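九月去Dravside，夜船还是慢火车？刚回来，忍不住来开个帖

版块：慢旅行 > 路线讨论

慢吞吞的河马（楼主）
回来好几天了，衣服都洗完晾干了，人还没缓过来，满脑子都是Dravside。先说结论：九月去，坐火车去，坐船回，这条线我愿意再走一遍，哪怕明天就出发！

来龙去脉是这样的。本来我和我妈打算直接飞，落地再转大巴，一个下午搞定。后来翻老帖翻到有人提了一句Plustbridge到Dravside的那趟慢车，说车窗能往下拉，我当场就把机票退了（手续费心疼了一小会儿）。慢车从Plustbridge早上出发，全程7个小时，票价300块，硬座但是座椅很软，过道宽，箱子竖着放完全没问题。

最好看的一段是过了水库以后，铁轨贴着山腰走，下面一层一层全是果园，正好赶上收苹果。列车在一个小站停了好久等对向车，站台上有老太太卖烤饼，里面夹酸奶酪和小葱，烫得拿不住。我妈平时出门什么都不敢吃，那天吃完一个又下去买，差点没赶上车，列车员在门口冲她招手，她一手举着饼一手扶帽子跑过来，我笑到肚子疼。

Dravside住的是河边的家庭旅馆，老板娘叫Kátia Falcão，早饭自己做，果酱有一种是青番茄的，刚听觉得怪，吃到第三天已经在打听做法了。她家窗户正对着老桥，早上雾很厚，桥只露半截，鸭子在雾里叫，看不见鸭子在哪儿。

回程坐的夜船，从Dravside下游的码头到Orellana，Nasadley家的船，双人舱700块。船的部分我单独写，太长了，先放这些，大家有问题尽管问！

柚子皮别扔（2楼）
抢前排！慢车的窗户现在还能拉下来吗？我前年坐的时候换了一节新车厢，封闭式的，开空调，拍照全是反光，郁闷了一路。

慢吞吞的河马（楼主）
回柚子皮：能拉！不过要挑车厢，车头往后靠近行李车那边是老车厢，上车的时候看窗框，有把手的就是。新车厢也挂着，坐的人还更多，可能大家觉得空调舒服吧。老车厢里多是当地人，带着篮子和小孩，我们对面的大叔一路在削梨，削一个分一个。

三号站台（3楼）
泼点冷水哈，楼主别介意。这趟车我坐过几回，不是每回都这么美的。下雨天老车厢的窗户关不严，靠窗那边裤腿全潮。而且Plustbridge换乘那里特别让人头疼，长途车站和火车站隔着一条河，指示牌又少，拖着箱子走石板路能走出一身汗。带老人的话我还是建议直接飞，下午到，洗个澡吃顿好的，第二天精精神神地玩。一天耗在路上，对假期短的人来说太奢侈了。

慢吞吞的河马（楼主）
三号站台说的换乘我同意，石板路真的折磨轮子。我们是前一晚住在Plustbridge，早上慢慢走过去的，路上还买了面包。要是当天到当天转，我也不敢推荐。
不过“耗在路上”这个我要举手反对！那7个小时是我整趟旅行里最舍不得的，我妈到现在跟亲戚讲的都是烤饼和削梨大叔，老城反而没怎么提。

山里来的邮差（4楼）
支持楼主！我去年十月走的，叶子全黄了，比九月还好看一点点（只是一点点，别打我）。缺点是苹果收完了，站台上卖的变成了烤栗子，也不算缺点。补充一个：坐去程的右手边，过了水库以后全在右边，左边是山壁。回程反过来。

柚子皮别扔（2楼）
右手边！记下来了。前年我坐的就是左边，看了一路石头，怪不得。

三号站台（3楼）
右手边下午晒，带帽子。

晴天晒被子（5楼）
我更关心船。楼主快写船！我晕船，吃药也晕，坐缆车都晕，但是又特别想在船上过夜，从小的梦想。Orellana那段算海还是算湖？浪大不大？

慢吞吞的河马（楼主）
来了来了，写船！

先讲水面：前半夜在河上，稳得像在家里，杯子放桌上水都不怎么晃。后半夜进大湖，那天风不大，能感觉到船在慢慢摇，我妈睡得比在家还香。湖上遇到大风会怎样我没经历过，不敢乱讲，等坐过的人来补。

船是傍晚开的，上船先领钥匙，真的是一把铜钥匙，拴着木牌。舱房小，两张床一上一下，有个圆窗，洗手池在角落，淋浴在走廊尽头。毛巾给的，拖鞋没有，自己带。我们放下东西就跑到后甲板去了，太阳正往山后面掉，整条河都是橘色的，岸上有人牵着牛走，跟着船走了好一段。

晚餐要提前跟餐厅说，七点那一轮最抢手，能看到落日。我们没赶上，吃的后一轮，窗外已经全黑了，点了蜡烛，也挺好。鱼汤必点！里面有莳萝和土豆，一大盆端上来，面包随便加。我妈跟隔壁桌的一对夫妻比划着聊了一晚上，语言完全不通，最后交换了腌黄瓜的方子，画在餐巾纸上的。

第二天早上五点半我醒了，披着被子上甲板，一个人都没有，湖面是灰蓝色的，Orellana的灯塔还亮着。这时候厨房开始烤面包，味道顺着通风口飘上来。写到这里我又想去了。
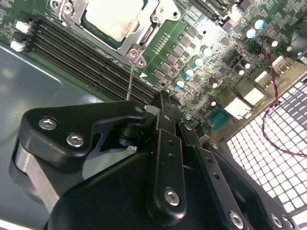
机箱内的绿色主板，CPU扣具一侧是黑色内存插槽

下船很快，码头出来过条马路就是Orellana的老集市，六点多已经有摊子了。去最里面那排找卖热豆粥的，撒洋葱碎和辣椒粉，站着吃，吃完整个人都醒了。行李可以寄在码头的寄存处，我们2件行李寄了一上午，然后空着手爬上城墙，走了大半圈才去赶车。

晴天晒被子（5楼）
铜钥匙！！我已经在看假期了。

老猫不喝粥（6楼）
我来补大风天。前年九月底坐过一次，进湖以后风起来了，床头的水瓶滚来滚去，隔壁舱的小朋友哭了一阵子。我自己不晕，反倒觉得挺刺激，但我太太一晚上没睡，早上扶着墙下的船，到现在提起Nasadley四个音节她都皱眉头。所以晕船的朋友三思，看好天气再买票。船票在开船前一天还能改期，柜台改，网上改不了。

三号站台（3楼）
看吧。

慢吞吞的河马（楼主）
谢谢老猫！这条太重要了，我去把首帖标一下。心疼嫂子。

晴天晒被子（5楼）
呜呜呜。那如果我只坐前半夜河上那一段呢？中途能下船吗？

山里来的邮差（4楼）
可以的，进湖之前有一个码头会停，半夜停，时间很尴尬，下来以后镇上只有一家小旅馆，要提前打电话让人等门。我有个办法给晕船的朋友参考：坐白天的短途游船，从Dravside老桥下面出发，绕到下游的修道院再回来，全程在河里，特别稳，一样能吹风。当然没有铜钥匙。

晴天晒被子（5楼）
没有铜钥匙就少了灵魂啊！让我纠结几天。

豆豆家的行李箱（7楼）
弱弱问一句，带四岁小朋友走慢车行不行？7个小时，我怕他把车厢拆了。

三号站台（3楼）
不建议。飞。

山里来的邮差（4楼）
我看法不一样，我外甥那时候也是四岁，坐这趟车比坐飞机乖多了。飞机上不能动，火车上可以走来走去，看牛看羊看隧道，每次进隧道整个车厢的小孩一起喊。带点贴纸和水果，中间大站停得久，下去跑两圈。真正的问题是厕所，老车厢的厕所台阶高，要大人抱。

豆豆家的行李箱（7楼）
整个车厢一起喊隧道哈哈哈，他会爱死的。那厕所呢，干净吗？

柚子皮别扔（2楼）
前半程干净，后半程看缘分。自己带纸。新车厢的厕所好很多，可以坐老车厢，上厕所走去新车厢，中间是通的。

慢吞吞的河马（楼主）
通的！我妈就是这么干的，顺便还巡视了一遍全车，回来向我汇报哪节车厢在打牌。

爱吃蒸蛋（8楼）
楼主妈妈太可爱了，能不能让她开个帖子。
另外我想问费用，火车300，船700，加起来其实比飞机贵了吧？我去年飞的，抢到特价，单程便宜很多，省下的钱在Dravside吃了好几顿烤羊。

慢吞吞的河马（楼主）
比特价票贵，这个没法辩，哈哈。不过船票里含一晚住宿，舱是两个人一起700，摊下来我觉得很值。要省钱的话船上还有坐席，大厅里一排排躺椅，背包客都睡那儿，半夜有人弹吉他，我路过的时候差点坐下不走了。

三号站台（3楼）
大厅别坐，冷气开得足，灯不关。我年轻时睡过，第二天脖子歪着逛的集市。

老猫不喝粥（6楼）
灯现在十一点以后会调暗。冷气还是足，带厚袜子。

蒸汽与茶（9楼）
潜水很久，冒出来说一句：楼主这条线反过来走也好，先坐夜船从Orellana到Dravside，早上从雾里开进老城，那个进城的瞬间，我词穷。船拐过最后一个弯，先听到钟声，再看到老桥的影子。我走过正的也走过反的，投反的一票！

慢吞吞的河马（楼主）
啊啊啊你这么一说我要再去一次了。钟声！我们走的时候是傍晚，没听到。

山里来的邮差（4楼）
反着走有个小问题，慢车从Dravside出发那班在上午，过水库的时候光线是顶光，拍照没有正着走好看。不拍照无所谓。

蒸汽与茶（9楼）
我用眼睛看的，嘿嘿。

爱吃蒸蛋（8楼）
求问Dravside住几晚合适？我上次住了两晚，觉得老城半天就逛完了，剩下都在咖啡馆发呆。

三号站台（3楼）
两晚刚好，再多就重复了。终于有一个问题我和大家意见可能一致。

慢吞吞的河马（楼主）
又要唱反调了！我们住了四晚，一点没嫌多。老城确实小，但是往上游走有一条河边小路，全是柳树，走到头有个磨坊，磨坊旁边的人家卖蜂蜜。再往山上是废弃的瞭望塔，Kátia画了张地图给我们，岔路口画了一只羊，我们还琢磨是什么标记，走到那里发现真有人在那儿拴羊。要是只逛老城，两晚够；愿意走路的，多住一晚是一晚。

柚子皮别扔（2楼）
那只羊要是换了地方吃草，后来的人怎么办哈哈哈

爱吃蒸蛋（8楼）
完了，我上次错过了磨坊、蜂蜜和羊。二刷二刷。

三号站台（3楼）
磨坊那条路我倒是没走过。好走吗？

慢吞吞的河马（楼主）
好走！平路，下过雨有泥，穿旧鞋。我妈穿的布鞋走完了全程，回来鞋底刷了很久。三号站台老师你要是去，蜂蜜买深色的那种，栗子花的，微微有点苦，抹在热面包上绝了。

三号站台（3楼）
行，下次飞过去走走看。

山里来的邮差（4楼）
他还是要飞。

豆豆家的行李箱（7楼）
我跟家里那位商量好了！老车厢，右手边，贴纸和水果，去程火车，回程飞（小的我实在不敢让他睡上铺）。请问老车厢的票要怎么买，订票的时候能选吗？

慢吞吞的河马（楼主）
太好了！！订票只给到等级，选不了车厢，上车自己找座就行，老车厢不对号。提前一点到站台，往行李车那头站。站台上有个卖报纸的亭子，站在亭子旁边，车门基本就停在你面前。

老猫不喝粥（6楼）
补一句，过节前后老车厢也满，本地人回家，那几天别带小孩挤。

晴天晒被子（5楼）
我纠结完了，回来汇报：坐船！买了晕船贴、姜糖，还跟客服确认了改期。看天气预报，风大就改。铜钥匙我来了！楼主，床选上铺还是下铺？

慢吞吞的河马（楼主）
下铺！圆窗和下铺一样高，躺着就能看到水。舱位尽量要船中间的，听船员说中间摇得轻。记得带拖鞋，到了一定回来写，我蹲着等！

晴天晒被子（5楼）
收到，拖鞋已经放进箱子了。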